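Plundale Celebrity Desk — Minutes of the May Planning Meeting

Called to order Friday, 9:30 a.m. Jean Laing in the chair. The gossip, profiles and music editors attended, plus one person from ad sales who left before item 4.

1. Minutes of the last meeting

Approved with one correction. The April minutes said the dating rumors page had been "fact-checked." The music editor asked for this to be changed to "read through," since no calls were made. Changed.

2. The Esaneck relationship rumor

Jean reported that the post on whether the Esaneck singer is seeing her tour drummer had 1,294 comments by Thursday night. Ad sales called this a hit. The profiles editor asked how many of those comments were people telling us we had no evidence. Jean had read the first 50 and said most of them.

The source for the rumor is a fan account that noticed the two wore similar jackets at the Closon festival. The festival sold those jackets at the merch table. The gossip editor said similar jackets had been right once before. Asked when, she could not recall the couple.

Agreed: the headline will lose the word "confirmed." The gossip editor wanted her objection noted, and it is noted.

3. Net worth figures

The profiles editor again raised the net worth box that runs on every celebrity page. He had gone back through the sourcing for the Moncrieff brothers, the comedy duo, and found that our number came from another site, which took it from a third site, which credits us. The chair asked if the number might still be right. He said it might, in the way a stopped clock might.

There was a long exchange about whether readers believe these boxes at all. Ad sales believes they do. The desk was less sure, and no one had anything to back up either position.

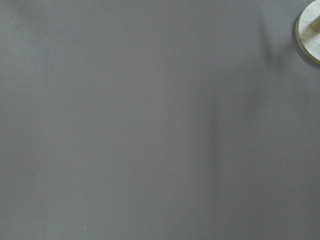 Should we keep publishing net worth numbers we can't trace?

Only where a filing, a published sale price or an on-record statement supports them, and the page has to say which one it is. Everything else comes down by the next meeting.

The gossip editor predicted that this would leave us with 5 boxes on the entire site. The profiles editor thought that was generous.

4. "Insider" quotes

Jean read aloud three quotes from last month's breakup coverage, each credited to "a source close to the couple." Two of them used the phrase "they just grew apart." She asked whether this was one source or several. The freelancer who wrote the pieces has answered by email that it was "a general feeling among sources." The desk did not find this convincing.

Proposed: any unnamed source has to be known by name to at least one editor. Carried, with the gossip editor abstaining. She pointed out that other sites will simply run the quotes without us. The chair said they were welcome to them.

5. The Closon partnership

Closon's publicity office has offered early access to its performers in return for a monthly batch of "positive relationship content." Nobody at the table could say what that meant. The music editor asked whether a couple who split up mid-month would be removed from the batch or kept in for balance. The offer letter does not cover it.

It also promises 3,000 new newsletter sign-ups. There is no explanation of where these people would come from or whether they have been asked. Jean will write back for details — and will not sign anything in the meantime.

6. Any other business

The birthdays column listed the same actor twice, with two different ages. The older one has been kept for now, pending a look at something better than his fan page.

Adjourned 11:05 a.m.

Comments

tambourine_lady: So who was the source on the drummer thing? You still don't say.

R. from the cheap seats: I bought that exact jacket at Closon. Not dating anyone in the band, sorry to report.

marlowe77: I'll believe the net worth boxes are gone when I see it. You said this last year too.

pdk: Which age is right for the actor? My mom and I have a bet going.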